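**Sorting a big gray bin of mixed bits – what order do you go in?** 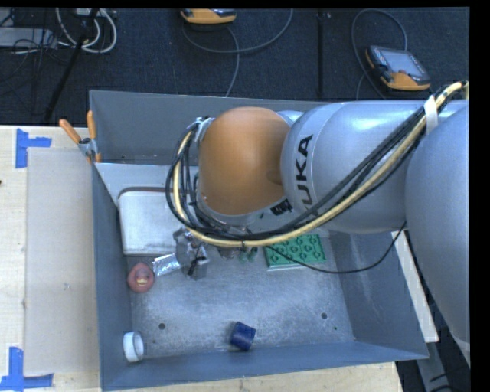 *The bin, with the foil packet and the off-white container in it*

Hi all! I've got one big bin with all sorts in it – a crinkly silver packet, something round and reddish-pink, a large off-white container and a little heap of see-through and greenish things. Do I start big or small? I always end up shuffling the same stuff from side to side.

**Answer 1** (9 votes)

Welcome to Lerstead! I'd take the big container out first, every time. It eats up so much floor, and once it's gone you can see what you're dealing with. Then the round thing, then the packet (set it down gently, foil splits if you look at it wrong), and save the small stuff for the end with a shallow tray next to you. I did five bins that way in November and it was almost pleasant – tea helps too.

**Answer 2** (1 vote)

small first. tip the rest out

**Answer 3** (5 votes)

I agree with the first answer, but please don't tip!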